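Gredora robotics lab reports a simpler way to teach robots to handle cloth

DARNDEN, February. The robotics lab at Gredora has released results for a training method that helps two-armed robots find and take hold of the edge of a garment before they try to fold it. The method is called Jokham. It was developed at the lab's Darnden site together with the engineering firm Ouazzani.

Cloth is still a hard material for robots. A cup keeps its shape when it is touched, but a shirt or a towel takes a new shape each time. Many systems try to calculate the full shape of the cloth first, and this takes a lot of computing time. Jokham asks a smaller question: where is the nearest fold that two fingertips can hold, and in which direction should it be lifted?
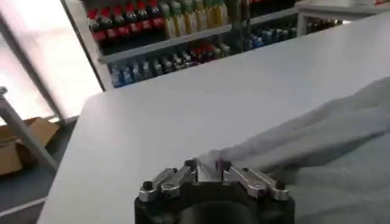

Gredora Research News, Issue 6

The wrist view is an important part of the method. At the moment of the pinch, the head camera often sees more of the hand than of the fabric, so the system gives more weight to the wrist image during the last centimetres of movement. When the fingertips have closed, the robot judges from the height and width of the ridge of cloth whether it should lift or try again.

In the study, the lab recorded 300 demonstrations by trained operators, and then ran 300 trials in which the robot worked without an operator. The robot took a usable hold at the first attempt in 229 of these trials. The earlier system of the lab was tested under the same conditions and its results were clearly lower, mostly because it closed its fingers above the cloth or took two layers when only one was wanted. 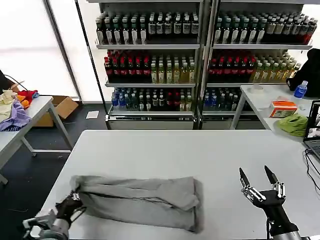 Folding with two hands brings a question of order, and the researchers gave much of their time to it. If both hands go down together, each one moves the cloth that the other is trying to reach. Jokham therefore lets one hand act first and holds the other back until the new shape of the cloth has been read. With the grey garment laid out long across the table, the left hand pinches its end and lifts a small fold, while the right hand is raised over the table with its fingertips open. The choice of the first hand is made again for every garment and depends on which end offers the better fold.

The lab chose to work in a furnished room with daylight from a window and full shelves behind the table. Changes of light and a busy background are normal in homes and shops, and a method trained only against a plain wall can lose accuracy when it is moved.

Some limits remain. Thin, slippery fabrics are difficult, and dark cloth under weak light gives poor wrist images. The present results cover grasping and the first lift only. Complete folding will be the subject of the next study, which is planned at the same site.

A technical report can be requested from the Gredora communications office in Darnden. Media organizations that wish to visit the lab are asked to write to the same office in advance.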